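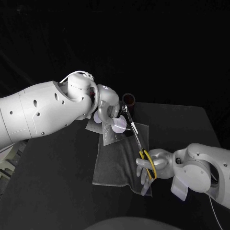 Figure 6-1. Two-handed cutting task. Left hand: clear bag. Right hand: scissors.

6 Thin and Flexible Goods

6.1 Scope

This section covers set-up and supervised running of the thin goods task set on a Gralla two-arm bench station. The set has three tasks: cutting a bag or packet, separating a thin item from its liner, and spreading a thin item on a towel. Pick and place of rigid goods is covered in Section 4. Powered appliances are not covered by this manual.

Read 6.2 before you plan any unattended work. Operators who have run only the rigid goods tasks should expect more stops and a slower cycle.

6.2 What the station can and cannot do

Bags, films, sheets and light cloth are common in household chores and on packing lines. They are also where a station of this type does worst. A box keeps its shape when it is gripped. A wet sheet folds on itself, sticks to the fingertips, and can hide its own corners from the head camera.

The release ratings are:

Cut a bag held in the other hand: supervised use.
Remove a liner from a folded sheet: supervised use, with operator assist allowed.
Spread a sheet flat on a towel: supervised use.
Place a sheet on a person or any living subject: not permitted.
Fold and put away the towel after use: not released.

No task in this section is rated for unattended use. The Floltwood acceptance run was 400 cycles of the full sequence. The station finished 186 of them without an operator touching the bench or the pendant. Most of the remaining cycles stopped at the liner step and were cleared by hand. A person who has done the job a few times will be faster and will waste fewer sheets. Plan staffing on that basis.

6.3 Before you start

You need:

One dark bench surface, clean and dry
One towel, gray, with hemmed or finished edges
One pair of scissors with closed handle loops
One cup or similar open holder
Sealed sheets or bagged items from the approved goods list (Appendix C)
Lint-free wipes

CAUTION: Scissors in a robot hand are an exposed blade. Keep both of your hands outside the marked zone whenever the pendant shows TOOL HELD. A paused arm can still hold tension on the tool.

1. Hang the black backdrop behind the bench. It must be wider than the reach of both arms. Small folds are acceptable.

2. Lay the towel in the middle of the bench with the long side pointing toward the station body. Smooth it by hand. Waves under 25 mm high do not need to be removed.

3. Put the scissors and the cup on the far right side of the bench.

4. Route the arm cables so that they hang clear of the towel. Move each arm through its full range in jog mode and watch for a cable that drags goods across the bench.

5. Wipe all fingertips. Let them dry before you enable the hands.

6. Select THIN GOODS on the pendant, then the item type. Do not use the "Other" type for printed film. Print on a clear bag can be read as an edge.

6.4 Cutting

7. Start the CUT step. The left hand takes the bag and the right hand takes the scissors. Wait for GRIP OK on both sides.

8. Check the blade line by eye. The tips should point at the bag and away from the left fingertips. If they do not, press HOLD, re-seat the scissors, and repeat the step.

9. Press CONTINUE. The default is a short cut at one corner. Longer cuts can be set in the task menu, but each added stroke raises the chance that the film will fold between the blades and not part.

Note: The station cannot feel the difference between cut film and film that has slipped out of the blades. It looks for an opening afterward. If the opening is not found, the step is repeated once and then stops with code T-14.

10. When the step ends, the right hand puts the scissors down. Confirm on the pendant that they have been released before you reach in for scraps.
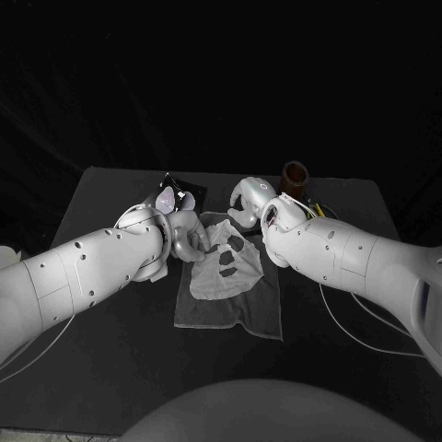 11. Start the SPREAD step. Set the hold force to Low for wet sheets and Medium for dry cloth. High is locked out for everything on the thin goods list.

12. Let both hands work without help for the full time allowance. The station makes short pulls with a pause after each one. Operators new to the task often press HOLD during a pause because the arms look stalled. Check the status bar first. If it is green, leave it alone.

13. If a corner is tucked under and the station passes over it twice, press ASSIST. Both arms back off. Free the corner with a blunt tool, withdraw your hand, and press CONTINUE.

The SPREAD step is complete when the measured outline is within tolerance of the stored outline. It does not check for small tears. Inspect the sheet yourself if tears matter for your use.

6.5 Lifting and re-hanging

Some items cannot be spread from where they land. A narrow, folded strip has to be picked up at one end and allowed to hang before a second grip can be found. Use the LIFT step for this. It can be called from the pendant at any time between CUT and SPREAD.

14. Call LIFT and choose the hand that will hold. The right hand is the default.

15. Watch the first pinch. Thumb and index finger should meet on the material. If the pinch takes in more than one layer, the item will not open, and there is no automatic recovery. Cancel and begin again.

16. Allow the item to stop swinging. The second hand will not approach until motion falls below the limit. Air from a vent or fan can keep this step waiting until it times out - turn the fan off or move the bench.
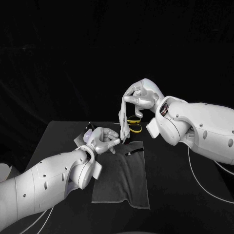
Gralla Application Engineering - Bench Tasks Group

17. Approve the second grip point on the pendant. The suggested point is marked with a ring. You can drag the ring, but keep it off any dark mark on the material, as marks and holes look alike to the finder.

18. After the second grip is confirmed, the item is lowered to the towel and SPREAD resumes on its own.

Note from the release review: Zhenhua Song asked that steps 15 and 17 stay manual in this release. The automatic grip finder was correct often enough for a demonstration but too seldom for a shift. Wyn Ruddock's test log gives the same result for the Vikitz and Sombatkul sheet types. Both steps will be looked at again when the finder has been run on 1000 new samples.

6.6 Liners and backing film

Many sheets ship with a stiff or slippery liner. The station treats the liner as a separate item. It must be declared in the item type or it will be spread along with the sheet.

19. Set LINER to Yes. If you do not know, open one sample by hand and look.

20. Start the PEEL step. One hand holds the sheet near a top corner. The other waits above the towel until an edge is found.

21. If no edge is found in three tries, the step stops with code T-22. Lift one corner of the liner by hand and press CONTINUE. This counts as an assist in the log and does not void the cycle.

22. Removed liners go to the back left of the bench. Clear them at least once per batch. A stack of clear film throws reflections that the head camera may report as goods.

CAUTION: Do not run PEEL with liquid pooled on the bench. The hands resist splashes at the fingertips only. Liquid above the first knuckle joint requires a service check before the next power-up.
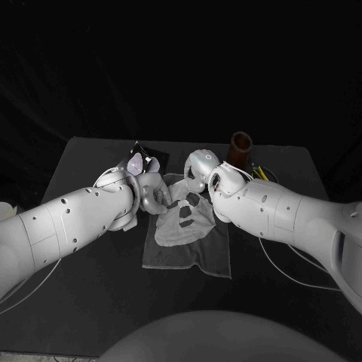 6.7 Stop codes for this task set

T-11 Towel not found. Check that the towel is not the same shade as the bench. Re-run step 2.

T-14 Opening not found after cut. Inspect the bag. If the film is creased but whole, replace the scissors.

T-17 Item outline lost. A hand is blocking the view of the item. Press ASSIST so the arms back off, then CONTINUE.

T-22 Liner edge not found. See step 21.

T-23 Fingertip stuck. The item has followed the hand after release. Press HOLD, free it with a blunt tool, wipe the fingertip, and let it dry.

T-30 Cable contact. Return to step 4. Do not clear this code from the pendant without looking at both arms.

6.8 End of batch

23. Select PARK. Both arms move clear of the towel and the hands open.

24. Remove the scissors from the bench before any other item and store them closed.

25. Wash or replace the towel. A towel that has taken up liquid changes shade and will cause T-11 at the next start.

26. Export the cycle log. Record assists and full stops in separate columns on the shift sheet.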